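Sorting the Gear Drawer: Project Report
Nantana Thaweesak and Yamila Farías, 8/21/19

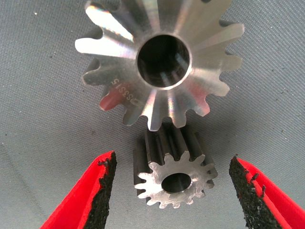
Fig. 1. Large spur gear marked CS3S15, with a smaller gear, on gray cloth.

The Erkus parts drawer has been "almost organized" for 13 years, according to Ms. Kordestani, who inherited it. Our task was to turn it into something a person could find a gear in. It holds 426 loose gears and a sandwich bag of washers we agreed not to discuss.

We sorted by bore first, then by tooth count, then by whatever was etched on the face. The etching was the best part. A marked gear took a few seconds to log. An unmarked one took calipers, a lamp and an argument -- Yamila won most of those.

We laid everything out on cloth so the teeth wouldn't get nicked on the bench. Cloth sheds. We now know a lot about lint, and every gear got a wipe before going in its tray.

Six trays are labeled and back in the drawer. Mixed pairs stay together only when both bores have been measured. Still to do: the bottom layer, and finding out who wrote "good ones" on an empty box.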